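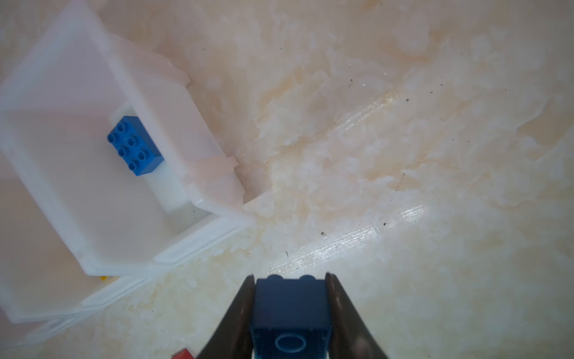 What is a by-election?

It's a vote held in just one area to choose a new Member of Parliament (MP), at a time when the rest of the country isn't voting.

Kids' Newsroom > Politics

The United Kingdom is split into areas called constituencies, and each one has its own MP. Sometimes an MP steps down, or dies, and their seat in the House of Commons is empty. The people who live there still need somebody to speak up for them – so they get to pick again!

Let's imagine it is happening in a town called Gretstead. Posters go up in windows, leaflets drop through letterboxes and candidates knock on doors all over town. A candidate is a person who wants the job. Some belong to big parties, some to tiny ones, and some to no party at all.
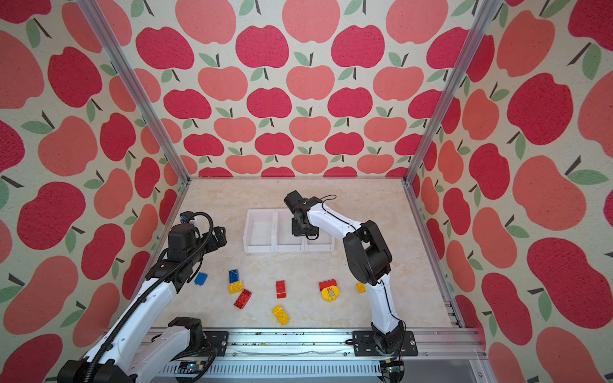
Red and pink apples on the walls, toy bricks on the floor.

On voting day, polling stations open at 7am and stay open until 10pm. They can be in schools, libraries, even pubs! Each voter marks a cross next to one name on a piece of paper, folds it and pops it in the ballot box. It's a secret vote, so you never have to tell anyone who you chose.

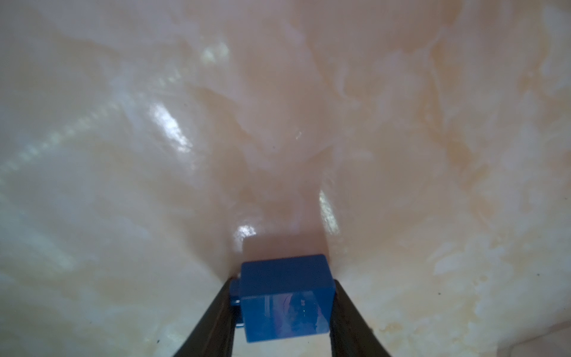 Who wins?

The person with the most votes, even if it's very, very close. Say one Gretstead candidate gets 1,000 votes more than everyone else – that's a win. But a lead of 68 is a win too, and so is a lead of one! When a result is that tight, the candidates can ask for the papers to be counted again, and that can go on long past bedtime.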